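Folding machine coming to our laundry sorting room – what happens to the people who sort?

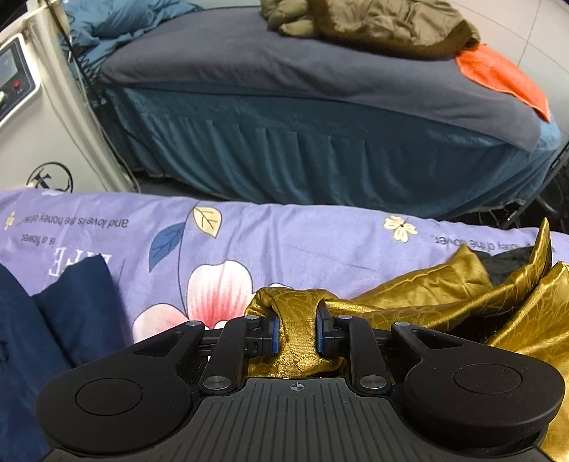 I work for a small laundry and garment care service with 9 of us on the floor. We take in household bags, mostly clothes and bedding, and everything is sorted and folded by hand before it goes out. The owner has signed up for an automated sorting and folding line from Truterlow, due in February. We have been told there are no job losses planned, but also that "roles will change", and no one has explained what that means.

My own work is the awkward stuff: satin, anything patterned or shiny, dark items that have to be kept away from the pale ones. A gold satin garment does not behave like a towel. It slides, it twists, and if you pick it up in the wrong place you have a crease to steam out. I can't see how a machine deals with that, but the sales people said soft grippers manage most fabrics now.

What should I be asking before it arrives? Has anyone here been through this, and did your hours or pay change?

Posted by satinandsteam

pressroom_left

We had a Fimon line put in at the hotel laundry where I work. We do more flat linen than you, so it isn't quite the same job, but some of it should carry over.

The first two months were harder than before. The line stopped a lot and we were still doing the hand work as well as clearing it. Our target went from 500 pieces a shift to 1000 on paper in the second week, and we were nowhere near it. Get them to put in writing when the new targets start and who decides that the line is working well enough.

After that it settled. Sheets, pillowcases and towels go through without much bother. Shiny fabric, quilted things and anything with loose ends come out to a table and a person does them. So the hand work is still there, but it is all the difficult items one after another, with no easy ones in between to give your hands a rest. I had sore wrists by the summer. We asked for a swap every two hours between the table and feeding the line, and got it after some arguing.

Pay stayed the same. Two people were trained to clear jams and restart the line and they got a small rise. If they offer that training, put your name down early. The places went to whoever asked first.

Things I would ask:

Who is trained, and is it in paid time?
What happens to the target when the line is down?
Who pays if the machine marks a customer's garment?
Are the cameras on it looking at the clothes only, or at staff too?
Is there a trial period, and do the staff get a say at the end of it?

The camera one matters. Ours kept a record of how long each person took at the table and we only found out when it came up in a review.

Drotport Dave

They all say no job losses. Wait and see. At my last place they just didn't replace people when they left.

mendingbasket

I agree with most of what pressroom_left says, but I would add something about showing the machine how to do it. When our place took on an Apaza unit, the fitters wanted to record experienced staff handling garments – where you pinch the cloth, how far you lift it, which way you turn it. We did around 2000 of these pick-ups between us, with a hand-held gripper. It was slow work and dull after the first hour, and you can't feel the cloth through the jaws, so you lean on your eyes a lot more.

If they ask you to do this, treat it as a separate job. We were expected to fit it in with the normal bags and it made everybody late. In the end they gave us an hour from 2 pm with no other work, which was fine.

Also ask whether customers' own things will be used. Some of ours did not want their clothes filmed and I thought that was fair. We ended up using old stock and lost property.

On the satin, our unit will pick it up but the fold is poor. I redo nearly all of it. Cotton shirts it does better than I expected. My hours have not changed, though I spend more of them checking and less of them folding, and I do miss the folding a bit.

If you have a union rep, talk to them before February and not after. Once the line is bolted down it gets much harder to change where the table goes or how high it is.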